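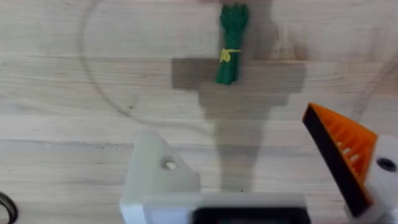
Paying by the Pound

I joined a farm share in January, a month when farms in these parts have very little to share. The sign-up page for Nalleck Farm promised "the rhythm of the seasons." The rhythm of January is turnip, turnip, rest, turnip.

The share costs $541 for the half year. I worked out what that would buy me at the supermarket and then closed the calculator, as I'd already paid.

Pickup is behind the old Abreu tire shop at 7 in the morning, where Bendik Lindqvist hands over the bags and a printed newsletter. I have come to like the newsletter more than the food. Last month's ran to 2,263 words, most of them concerning a dispute over a culvert. I am firmly on Bendik's side, though I couldn't tell you what a culvert does.

There were also recipes. The one for celery root calls for 119 minutes in the oven. I gave it 107 and ate toast.

My sister asked if I've been eating better. I've been eating the same things later in the evening, with a turnip somewhere in the house. I did renew, though. They say there will be peas by June, and I want to know how the culvert comes out.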